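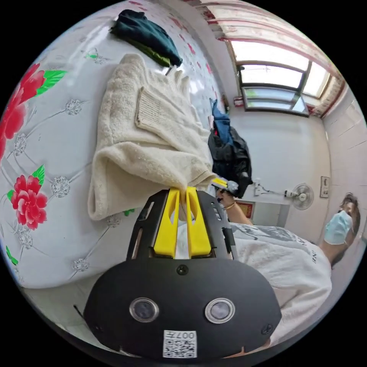 Cream fleece, thick enough for a November night.

The road into Tadness follows the river for so long that you begin to take it personally. Every time I thought we had shaken it off, there it was again on the passenger side, pewter-coloured and in no hurry, with a skin of ice forming in the slack water behind the bigger rocks. My sister drove and I was in charge of the thermos and the map, and I will admit that I was better with the thermos.

We had come for the larches, and we were late for the larches. Anyone sensible goes in early fall, when the slopes above the village turn the yellow of good butter and the parking lot at the trailhead is full before breakfast. By November the needles are down. They lie in drifts along the path, soft and rust-gold and a little slippery, and the trees themselves stand bare, looking for all the world as if they had died. I had seen the famous version in photographs so many times that I felt I had been. The bare version was new to me, and I liked it very much.

The walk we had chosen goes from the village up to Rankin Lake and returns by the old logging road. It's 5 kilometres to the lake, most of it uphill, and the sign at the bottom warns that you'll finish at more than 2,000 metres. My sister read this aloud twice in a meaningful voice. We are neither of us as young as we were when we used to do this sort of thing on a granola bar and a bad night's sleep, and so we had packed properly for once: wool socks, a spare pair of mitts each, microspikes, two kinds of sandwich and a butter tart that was supposed to be saved for the lake.

It was not saved for the lake. It was eaten at the second footbridge, where there is a flat boulder just the right height for sitting on and a view straight down the creek to the church roof. A whisky jack came and sat very near us and looked at the tart, then at me, then at the tart. I know you aren't supposed to feed them. My sister, I noticed, was brushing a great many crumbs off her jacket.

Above the bridge the trail goes into spruce and stays there for a good while, and the light goes green and dim. There was a dusting of snow on the north side of everything. Somebody in a much bigger boot than mine had gone up ahead of us, and a hare had crossed over the boot prints, and something smaller had crossed over the hare. We stopped talking without deciding to. Then the path tips over a lip of rock and you're out, quite suddenly, among the larches, with the lake below you and the long grey wall of the Carkenance behind it, and the wind comes across the water and finds the gap between your toque and your collar.

We stayed 20 minutes, which was all our fingers would put up with. The lake had frozen around the edges and was still open in the middle, and the ice was making those odd, hollow, pinging noises it makes when it's thin, like a plucked wire a long way off. I could have listened to that all afternoon if I'd had one more sweater.
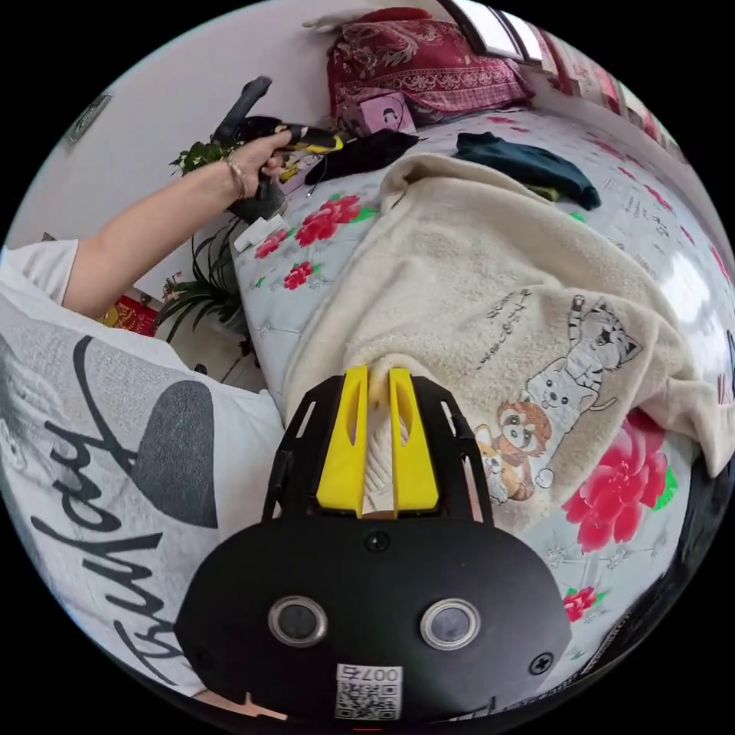
A fleece blanket on the bed, soft and deep in the pile.

Coming down is harder on the knees and easier on the conversation. The logging road is wide enough to walk side by side, and we got through our brother's kitchen renovation, both of our children's plans, and the question of whether Mum's Christmas cake had ever really been as good as we say. (It had.) The spikes came out for one shaded corner where meltwater had frozen across the whole road, and went back in the bag after that.

We had booked in at the Fusavden, the long low inn beside the river. Geum-ok Byun has run it for 40 winters, and she had soup on. It was barley and mushroom, and it came with a loaf on a board and a dish of pickled radish that I have been trying to copy at home ever since, with poor results. She asked how far up we'd gone and seemed pleased when we said the lake. Most of her November guests, she told us, get as far as the bridge.

"They come in the busy season and say they never heard the ice," she said. "Of course not. There is no ice!"

She prefers the month herself. The rooms are cheaper, the river is loud at night with the windows open a crack, and the deer come right down into the orchard for the last of the windfalls. We saw four of them from the breakfast table, and my sister let her eggs go cold watching.

If you're thinking of going, check the trail report in the village the evening before, and carry spikes even if the street is dry. The gravel turnoff for the trailhead is easy to miss coming from the south. We missed it, and had to go as far as the gas station to turn around, where they also sell butter tarts.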